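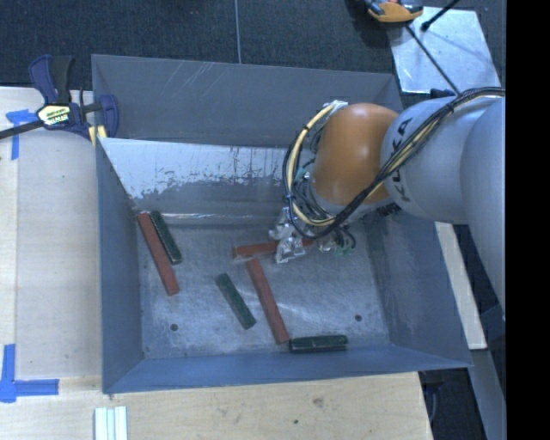

4. Collecting grasp examples from the bin

By now the arm is homed, the bin is clamped and the Grovow recorder is showing a green tick. If any of those is untrue, go back to section 3. The recorder will happily save an evening's worth of nothing and give it a tidy file name.

One run is 100 grasp attempts. A full set for the Zumirley trainer is 1,000 attempts, so plan on ten runs and more than one pot of tea.

4.1 Before the run

1. Check the bin clamp by hand. Push the rim towards the arm, then away from it. If the bin moves, tighten and push again.

2. Check the bin against the blue tape on the bench. Do not peel the tape, straighten it or replace it with nicer tape. Chantelle Baloyi measured it in and she will know.

3. Put the blocks in. Six is the usual load, red and green mixed. Tip them from a tub and leave them as they fall. Tidy rows make a lovely picture and a useless example.

4. Look along the cable bundle from the wrist back to the large link. The loop should hang clear of the bin wall with the arm at its lowest point. Redo any tie that has slipped.

5. Leave the cell and close the gate.

CAUTION: Never reach into the bin with the arm enabled, even for a block that is obviously about to be missed. Missed grasps are data. Fingers are not.

4.2 Starting

6. Select Collect > New run. Type your initials and the block set. The notes box is optional, and the remarks in it are read out at the June review, so write accordingly.

7. Press Start. The arm picks a spot, goes down, closes, lifts and decides whether it is holding anything. It then drops whatever it has back in the bin and begins again.

8. Stay for the first 16 attempts. Most faults that are going to spoil a run show up in these. After that you may sit down, provided you can still reach the stop button.

NOTE: Early on, the arm will close on bare metal with great conviction. Leave it alone. The trainer needs failures as well as successes, and a run with no failures usually means the finger sensor has come unplugged.

4.3 Stirring the blocks

9. The recorder pauses by itself after every 20 attempts and asks for a stir. Disable the arm, open the gate, and move the blocks with the long paddle. Try to leave one against a wall and two touching side by side. These are the hard cases and they seldom turn up on their own.

10. Close the gate, enable the arm, press Resume.

If a block jumps out of the bin, press Pause and fetch it. Do not swap in a spare halfway through a run. Ramil Sison once did this with a spare of the wrong length, and we were 7 runs further on before it came to light.

4.4 Labels

11. At the end of the run the recorder lists every attempt it could not judge. For each one, choose Held, Slipped or Empty. If two blocks came up together, choose Held and tick Double.

NOTE: Glare from the bin metal can fool the recorder into seeing a block where there is only a shine. If in doubt, play the clip at half speed. If still in doubt, choose Discard. Guessing is what we built the machine for.

12. Press Save, wait for the tick, then copy the run to the Riihimäki folder. The copy is not automatic, whatever the old manual says.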